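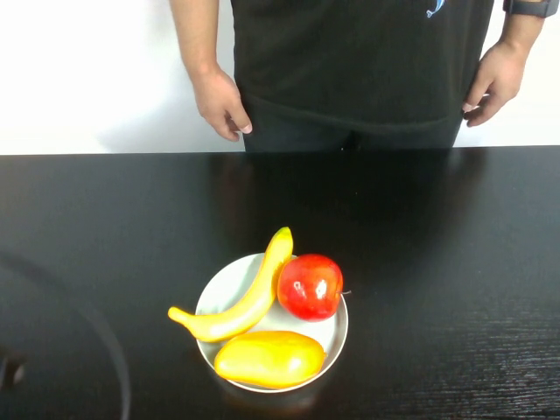 Nhung Mai tells me I've got standing desks all wrong. She wrote in after my last post to say that hers cured her lower back, that she'd never sit through a workday again, and that I should try one for a month before running my mouth. Fair enough. I did try one, for longer than that, and I'm still not sold.

The one I bought was a Skustance, the middle model, $1,215 with the mat. That's a lot of money for a table. The salesman at the Driden showroom in Perkstead told me most people stand for half the day once they get used to it. I asked where he got that and he said it was in the booklet. I went home and read the booklet. It says "many users report," and then there's a picture of a mountain.

My first week was fine. I liked being up, I felt busy, and I walked to the kitchen more. In the second week my heels started to hurt and I found myself leaning on one elbow, which can't be what anyone had in mind. By November I was standing for the morning call and sitting for everything else. The memory buttons still work great, I'll give them that. I use 2 of the four.

Does Nhung's back feel better? I'm sure it does. But she also says she started swimming that same spring and got a new mattress, and I'd like to know why the desk gets all the credit. I have the same question about most of the glowing reviews. People spend a pile of money, change a few other things while they're at it, and then write it up 12 days later. I'd rather hear from them after a couple of winters.

Agata D'Amico, who sits across from me on office days, put her laptop on a stack of printer paper and stands when she feels like it. Her cost was zero and the paper gets used eventually. She says her back is the same as ever.

I'm keeping the desk, mostly because the return window closed and it weighs over 78 pounds. If you've had one for years and still stand at it every day, write and tell me. Please leave the mattress out of it.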